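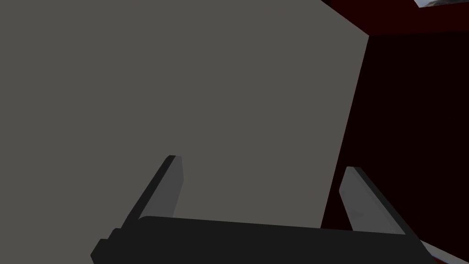

Should a small packing line budget for a simulation licence before buying a parallel-jaw gripper?

Budget for one if the boxes vary in size. For a single fixed carton a drawing and a tape measure will do.

Sastau
We are planning a pick cell for February. The supplier gives a jaw stroke of 100 mm and our widest carton is 98 mm. Is 2 mm of clearance enough, or should we price the next size up?

Orneven
Price the next size up. Clearance is shared between both sides, so you would have 1 mm each way before adding arm repeatability, carton bulge and camera error. Check the wrist load as well, as the wider body is normally heavier.

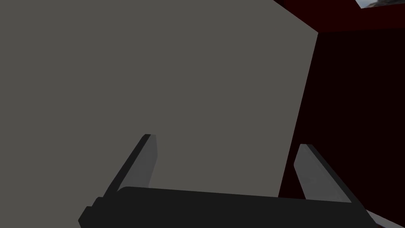

Model the approach angle too. A jaw that fits square on may foul the face of a tall carton when it comes in tilted. Ask the supplier for the CAD files before you order; most will send them free. Put spare pads and a set of blank fingers on the same quote, and keep some 27 per cent of the cell budget back for fixtures and guarding.

Plidora
we went with suction, cheaper. depends on your cartons though

Sastau
Cartons are vented on the top face, so suction is out. Will requote with the wider jaw.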